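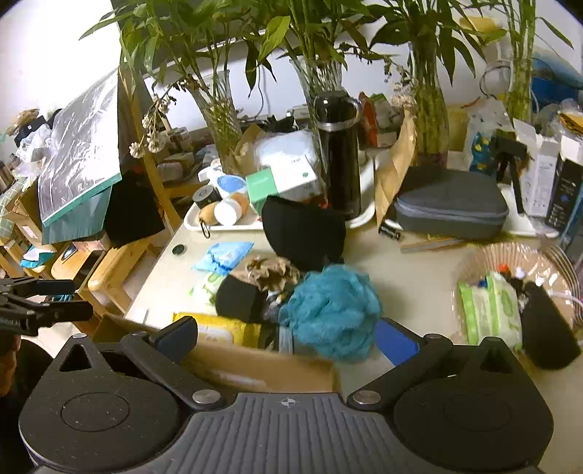

Areeba Abbasi wrote to us, after she had read the first draft of this section, that the closing force matters less than we believed, and that a home builder will always spend too much time on the motor side and too little on the pads. "You can lift nearly everything on a kitchen table with a weak hand," her letter says, "if the fingertip gives way at the correct moment." We did not agree at first. The remainder of this section is in large part the result of testing her remark.

Figure 1. The Skindarora hand tool over the crowded table used in the second series. The two fingertips with blue pads are open, with a teal mesh bath pouf between them.

4.2 Fingertips and the crowded table

The tool was built in the shared workshop at Flarnbridge, where the first author rents one bench. All the parts were made or changed there with ordinary hand tools and one printer. The housings were printed in black and the pads were cast afterwards in a mould of two halves. We cast the pads in blue so that they can be separated easily from the dark body when the recordings are processed. This was a practical choice and it has no effect on the grip.

In the first series we placed single objects on a bare board. The results were good, but they told us little. A person who clears a table at home does not meet the objects one by one. The objects touch each other, they hide each other, and some of them are soft. For the second series we therefore filled the table with household things and did not arrange them. The bath pouf shown in Figure 1 is a difficult case for the fingertips, as its surface is ruffled and gives no clear place where contact begins. The dark zippered case on the right side is difficult for another reason: it is wide, and the fingers must approach it from a corner. Thin sticks such as those in front of the case are the worst of all. They roll under the pad, and the operator learns to press them against the table before closing.

The second series contains 2328 grasps. A grasp was accepted when the object left the table and was put down again without being dropped. We kept the rejected grasps also, with a short note on each, and these notes were more useful to us than the success rate. Of the rejected grasps, 123 were marked as "pad slipped, motion correct". When we read these notes together, we found that most of them belonged to smooth plastic packets and to the tall thermos, which the operator had taken by its body and not by its collar.

After this we changed two things. The pad was made softer, with a shore value of 40 on the A scale, and the front edge was rounded by sanding. The linkage and its pivots were not touched. With the new pads the packets could be pinched at a fold, and the thermos could be held lower than before. The sticks did not improve. Vidar Hellström has proposed a thin nail at the end of each fingertip, similar to a human one, and we have drawn such a part but not yet cast it.

It should be mentioned that soft pads wear faster. The ones from the first casting were used until May and showed only light marks. The softer ones lost material at the rounded edge and had to be replaced during the series. We noted each replacement in the workshop log, and the grasps made with a worn pad are marked in the data. Readers who wish to repeat the build should cast several pairs from the same mixture, and should let them rest overnight before mounting. The screws that hold the pads should be tightened only by hand.

We return here to the remark of Abbasi. Our measurements support her view for soft and light objects. For the thermos and other heavy objects they do not, at least with the present linkage, where the closing force falls when the fingers are nearly parallel. The shape of this fall is treated in Section 4.3, together with the spring that Kerstin Kristiansen suggested for the return movement.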